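Grelura Ring Stacker
Item 470 – Toddler toys – Sold by Kristiansen

The Grelura is a stacking toy with a base, one upright peg and a set of loose rings. Each ring has its own color and surface, so children can tell them apart by touch as well as by sight. It is meant for children from 12 months up, with an adult nearby.

The clear ring is the one most children pick up first. It is thick and see-through, with small colored beads inside that move when the ring is tipped. Replacement clear rings are sold separately under the name Besberg. 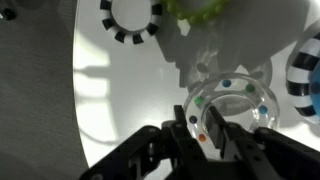

All rings go over the same peg and can be stacked in any order. The whole set weighs 800 grams and ships in a plain cardboard box with a cotton bag for storage. No batteries are needed.

Care: wipe with a damp cloth and mild soap, then dry with a towel. Do not put any part in the dishwasher or leave it in direct sun on a windowsill. Check the clear ring now and then for cracks and throw it away if you find one.
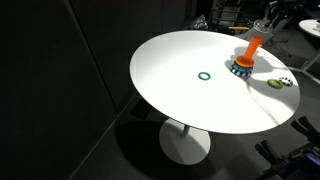

A flat, hard surface works best for stacking, either a low table or a bare floor. Carpet lets the base rock. Start with one or two rings on the peg and leave the rest within reach, such as the lime-green ring with the rounded, slightly lumpy texture and the black-and-white patterned one. The thin teal-green ring is easy to lose under furniture – count it back into the bag.

Orders placed before noon leave our Isorthorpe warehouse the same day. Delivery takes roughly 7 days. Unused sets can be returned in the original box. The next batch is due in October.

Page updated 2024-06-21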